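Ticket 248 – tidy-up run keeps giving up in the hallway
Opened by: Heiðrún Kirkegaard
Assigned to: me (Sobia Yousafzai)
Opened: 2019-10-02
Status: waiting on Bent

## What Heiðrún reported

The Stastis planner is meant to do one very dull household chore in the simulated flat: go down the hall, find anything that's been left out on the way, put it where it belongs, carry on to the table at the far end and clear that too. It gets partway down the hall, stops, thinks for ages and then reports "task complete" with nothing moved at all. She ran it 31 times over lunch and it claimed success on 28 of them, which would be lovely if it had done any tidying!

She'd also like to know (and so would I) whether we can still tell the Lulterberg people in March that it "does light housework". Let's park that one until the end.

## What I tried first

Boring things, in order, because I've been caught out before:

1. Restarted the planner and cleared the saved map. No change.
2. Rolled back to the build Skarphéðinn was happy with. Same stop, same place, slightly slower about it.
3. Swapped the Mikkelsen navigation settings for the defaults. It now stops a bit earlier. Swapped them back.
4. Turned the chore list down to a single item, "clear the table". It still said it was done. Cheeky thing.

Number 4 is what made me stop blaming the navigation. If all it has to do is get to a table and pick something up, and it says it's finished while still in the hall, then either it can't see the table or it's decided the table isn't its problem.

So I pulled the view from the hall and had a proper look at what it's being asked to cope with. There's a turquoise table with something small and pale on top, maybe a vase or a bowl, and I can spot it straight away. I can also spot the thin grey pole leaning on the left wall, with the little hooked bit at the top. Is it a walking stick? A tool for reaching things? I don't know, and the planner has to pick a cupboard for it.
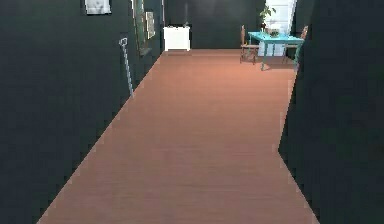
## What the log says

Right, this is where it got interesting. I turned the logging up to full and went through one run line by line with a cup of tea. Shortened version:

- `hall: free path found`
- `object 19: class unknown, thin, upright`
- `object 19: attached to wall? yes`
- `object 19: not movable, skip`
- `right side: obstacle, corner, margin too small`
- `goal table: not reachable`
- `remaining tasks: 0`
- `task complete`

So there are two separate faults, and they're hiding each other.

**Fault one, the pole.** It thinks the pole is part of the wall. I can sort of forgive it, as the picture frames further along are on the same wall and those really should be left alone. But a thing that leans is a thing you can pick up, and we've got no rule for leaning. Guðlaug reminded me that the old Prulex test set only ever had objects on floors and on tables, so it's never met one before.

**Fault two, the corner.** The wall on the right steps out partway along, and the planner pads every corner as if it were going to be wearing a rucksack. With the padding on, the gap closes up and the table is off the map. A table it can't reach gets dropped from the list, the list is then empty, and an empty list counts as a job well done. That last bit is ours, I'm afraid – I found my own initials on it.

## Fixes so far

- Dropped tasks now get reported as dropped. Heiðrún reran it and got an honest "0 of 2 done", which cheered us both up more than it should have.
- Cut the corner padding by half. It reaches the table now. I'm not keen on leaving it like this until Bent Norðdahl has checked it against the real base, which is wider than the model.
- Pole: no fix yet. Skarphéðinn wants a "leaning" class, I'd be happier if it asked a person when it isn't sure. We had a long chat about it and got nowhere.

## On the March question

No, please don't tell them it does housework. It can get to the table, and I haven't had a clean pick from it since the change (it goes for the pale thing far too close to the rim). My nephew is seven and he'd clear that hall in no time, grumbling all the way. I'd say "finds its way round a flat" and leave it there for now.

## Still to do

- Bent: measure the base with the arm folded, and send me the number, please
- Guðlaug: more leaning things for the test set. Brooms, umbrellas, an ironing board if you can bear it
- Me: look at the grasp on the table item
- Heiðrún: leave the ticket open, I know you want to close it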